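Pre-release inspection checklist: simulated tap-turning task
Evaluation batch 5, Skarnard benchmark
Lustmont site, inspection of 28 September 2020

Scope. This checklist is completed before a batch of simulated episodes is released for scoring. It covers the scene assets, the wrist view, the physics settings and the success measure. Each item is marked Pass, Pass with comment, Hold or Not applicable. A batch with any item on Hold is not scored.

Section A. Scene and assets

A1. Tap model loads with all parts attached. Pass.
A2. Handle is a separate body joined by a single hinge. Pass.
A3. Hinge limits match the task sheet. Pass with comment. The task sheet gives the limit in degrees and the asset file gives it in radians. The values agree after conversion. The task sheet should carry both.
A4. Collision shape of the handle follows the visible shape. Pass with comment. The shape was a plain box until June. It has been replaced by a compound shape, and results from before the change must not be pooled with this batch.
A5. Distractor object placed clear of the handle's swept volume. Pass.
A6. Counter texture drawn from the approved set. Pass. Veined stone textures remain in the set, as they are a known source of false edges for the Trurna pose estimator.

Section B. Wrist view at start of episode

B1. Target handle visible and not covered by either finger. Pass.
B2. Both fingers partly in view, with a gap between them. Pass.
B3. No contact between gripper and target. Pass.
B4. Lighting within the range used in training. Pass with comment. The dim setting is the lowest permitted. Colour separation between the handle and the stone is still good at this level. Separation between the spout and the stone is poorer at the far end of the spout, where the shading is darkest. The estimator does not use the spout, so no action is needed for this batch.

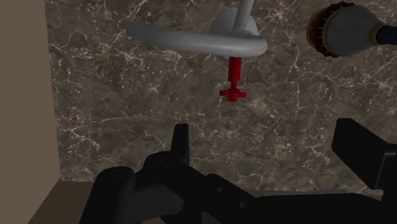
Why is the success measure based on the hinge angle and not on the gripper's path?
The hinge angle records what happened to the tap, whichever way the gripper approached it. Two policies can take quite different paths and turn the handle by the same amount, and a path-based score would favour the one closest to the demonstrations.

Section C. Physics and control

C1. Simulation step size fixed for the whole batch. Pass.
C2. Hinge friction sampled from the stated range, with the seed logged. Pass.
C3. Finger pads use the revised friction value. Pass.
C4. Gripper force limit active. Pass with comment. The limit was confirmed by reading the controller log. A direct check by closing the fingers on a rigid test block should be added to the start-up script.
C5. No interpenetration at reset. Hold, then cleared. In 8 of 200 resets the distractor overlapped the counter by a small depth and was pushed upwards on the first step. The spawn height was corrected and all 200 resets were repeated with no overlap.

Section D. Success measure and logging

D1. Success threshold identical for all policies. Pass.
D2. Threshold must be held until the end of the episode. Pass. A handle that passes the threshold and springs back is scored as a failure.
D3. Time-outs recorded separately from failed grasps. Pass with comment. The Vandenberghe baseline writes both under one code. Its logs were split by script using the contact record, and 145 episodes were re-labelled. The overall success rate is unaffected.
D4. Random seeds shared between policies. Pass.
D5. Scorer has no access to policy names. Pass.

Section E. Comments on method

E1. The start pose is varied in position but very little in wrist rotation. Any claim about handling different approach angles would need a wider range. The draft results section should be worded to match.
E2. The handle colour is the same throughout this batch. A strong colour makes detection easy and may hide weakness in the shape-based part of the estimator. A second batch with a handle close in tone to the counter is recommended before the two estimators are compared.
E3. Distractor position is fixed within each seed group. Acceptable for this batch. Note it in the methods text.

Outcome. Batch released for scoring. Open actions: A3 (units on task sheet), C4 (test block check), D3 (separate codes in baseline logger), E2 (second handle colour). C5 closed at this inspection.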